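Yellow furniture. I'm for it. Every office in Canada went grey about the same year and we all just nodded along - grey carpet, grey walls, grey mugs.
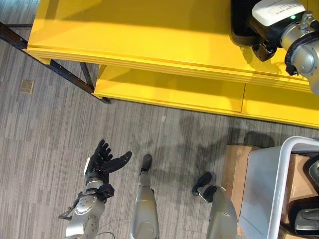 Gornura Review, Vol. 6, No. 2, p. 14

One loud colour at knee height does more for a room than any feature wall. Cheaper too. Santosh Prajapati thinks it dates badly. Fine, so does beige.

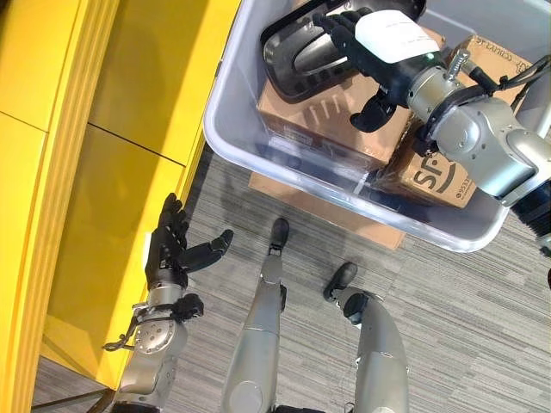
And glossy, please. Matte yellow goes sad by October, definately. Leave the streaky carpet alone, it hides crumbs.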